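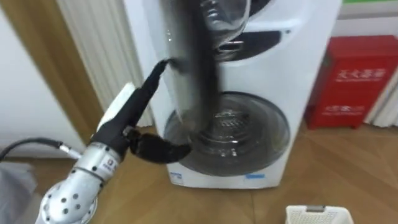
Two drums, one footprint: my new favourite corner of the flat

August 24, 2020

I have wanted to write about laundry for ages and kept telling myself that no one wants to read about laundry. Well, too bad, because I am completely smitten with the washing set-up in our new place and I need to talk about it somewhere other than the family group chat (where I have been politely asked to stop).

We moved to Cinham at the start of the summer, and the machine came with the flat. It's one big white thing with two drums, one above the other, and a dark panel across the middle. The lower one has a proper round porthole with a grey rim, the sort you can stand and stare into when you should be doing something else. I'd only ever had one ordinary drum before, and in the old flat on Menon Road it lived under the kitchen worktop and shook the cutlery drawer open whenever it got to the spin.

So, two drums! I can't tell you how much this has changed my week. I used to save everything up and then lose most of a Sunday to it, one load after another, with a heap of damp towels waiting on the bathroom floor. Now I split things as I go.

How I split it

Darks go in one drum and everything else in the other, and I've stuck to that for 19 days so far, which for me is a record. I know people have very elaborate systems. My friend Candela Cifuentes sorts by colour, fabric and how much she likes the person who wore it. Mine is much simpler and it suits me.

Black things are the reason I got strict. I own a silly amount of black clothing, and I'd spent years wondering why all of it looked faintly grey and furry. It was the towels. Washing black tops with pale towels is basically asking for fluff, and once it's on there you'll be picking at it on the bus. Since they've been kept apart my oldest black T-shirt looks almost respectable again. I turn the darks inside out, wash them cool and go easy on the powder. I used to tip in far too much, and the drum smelled like a swimming pool.

The other habit I've picked up is shaking things out before they go in. Sleeves down, socks unrolled, trouser legs the right way round. It takes hardly any time, and the load seems to come out in separate pieces instead of one giant plait with a pillowcase swallowing the lot. I shake things again when they come out, a good hard snap with both hands, and I've ironed precisely one shirt since we moved.

Small and delicate stuff

I always thought delicates bags were a bit fussy, and then I lost a bra wire somewhere inside the Menon Road machine and heard it rattling round for months. I now have two mesh bags, one for underwear and one for tights and anything with a hook on it. They hang off the back of the door and we just drop things in as we get undressed. When a bag is half full, it goes in. Don't stuff them, though. I tried it and everything came out with a dry patch in the middle.

The corner itself

It isn't a glamorous spot, I'll admit. The machine stands straight on the floor, with a bright red box with white Chinese characters on it against the wall to the right, and then a pale curtain. I rather love the red, it's the most cheerful thing in there. I've been told firmly not to pile washing on it, and I haven't. (Once. A flannel.)

I did have plans for a shelf. I drew it on the back of an envelope and everything, and then Bence Veres came round with his tape measure and pointed out that I'd have to stand on a stool to reach my own detergent. So the powder lives in a biscuit tin, the pegs live in a jam jar, and the stain soap is in a saucer because it goes slimy in anything with a lid.

Things I still haven't cracked

Duvet covers. I do them up before they go in and they still eat the pillowcases. If you've got a trick, please put it in the comments.

Drying is going to be a puzzle once the weather turns, too. At the moment I can open all the windows and have jeans ready by teatime, but by the end of September I expect there'll be an airer in the hall and everyone will be climbing round it. Candela swears by putting a fan on the floor pointing up at the clothes, so I'll give that a go and report back.

Right, there's a load of darks to see to and I've promised to find somebody's other football sock. Next time I'm writing about the airing cupboard, and I have a lot to say about towels.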